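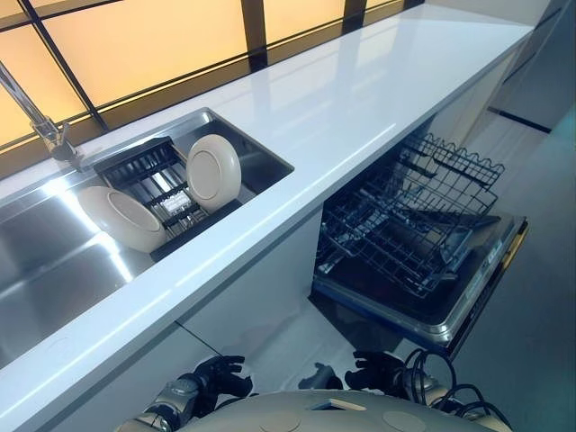 Two plates in the rack, kitchen sink

Home | Boards | Health | Local | Search | Log in

Flu shots in Helten, who still has any??
December 7, 2019, posted by pondhopper

Print this thread | E-mail this thread

Ok so. Called Ritchie this morning, the pharmacy not the garage. Out of the high dose. Regular dose "maybe Tuesday." County clinic says appointments only now and everything goes thru Anow, which logs me out every time I pick a time slot. Mother in law is 81, needs the strong one. Anybody know where else?

marl_and_clay
Tova had it. The walk-in place past the feed store. Went Thursday, waited 27 minutes, no appointment. Don't know about high dose, I'm not old enough, didn't ask.

pondhopper
Thx. Calling them now

pondhopper
Busy signal. Will try again after lunch

kettle_drum
County got 2000 doses in the first shipment and people are still saying shortage. There is no shortage. They gave a pile to the schools and the plant and let the walk-ins wait. It was in the handout at the June health meeting, they said right there they'd do it that way. Maybe six people showed up so of course its a surprise now.

marl_and_clay
Schools first makes sense tho. Kids bring it home to everybody

kettle_drum
Didn't say it made no sense. Said it isn't a shortage. Different thing.

oldsiding
Pretty different if you're the one without a shot.

Skipping it again this year anyway. Had it two years ago, sick as a dog that same week. Never again.

marl_and_clay
You can't get flu from the shot. Probably caught something before it kicked in, takes a couple weeks. My doctor goes over this every single fall

oldsiding
Your doctor wasn't in my bathroom.

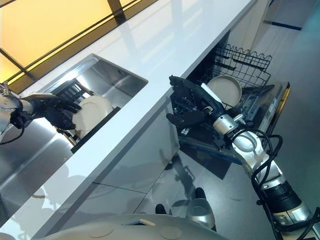 bluecrock

Work the front desk at a clinic, not saying which. Couple things.

High dose ships separate from the regular. So "we got flu shots in" on the sign can mean just the regular kind. ASK on the phone, don't drive over first.

Second, Anow. If it logs you out, it's the birthday box. Put the year in with all four numbers. Type 38 and it kicks you back to the start and doesn't tell you why. We've complained. Takes 8 screens to book one shot, we've complained about that too.

If she can't do a computer just call the county line and say so, they have to book it by phone. Hold is bad before ten.

pondhopper
THE BIRTHDAY BOX. omg. Ok it let me in. Nothing until the 17th though

kettle_drum
Some 500 of those doses were supposed to be held back for over 65. Same handout. Would like to know where those went.

bluecrock
Regular dose, as far as I know. And they did get used, we had a line out the door two Saturdays. I don't have the exact count and wouldn't post it if I did.

kettle_drum
Figures.

oldsiding
So the old folks got the regular and now they want the strong one too?

marl_and_clay
No. One or the other. Read her post again

pondhopper
Got thru to Tova!! They have high dose, not many, holding one til 4 today. Bringing her down as soon as she finds her medicare card. Its in one of three purses.

marl_and_clay
Great. Park in back, front lot is all ice

bluecrock
Short sleeves under the coat. Please. You would not beleive the sweaters.

oldsiding
Still not getting it.

kettle_drum
Going to write the county about the 500. If anybody else still has that handout message me, mine has coffee on page 2.

Print this thread | E-mail this thread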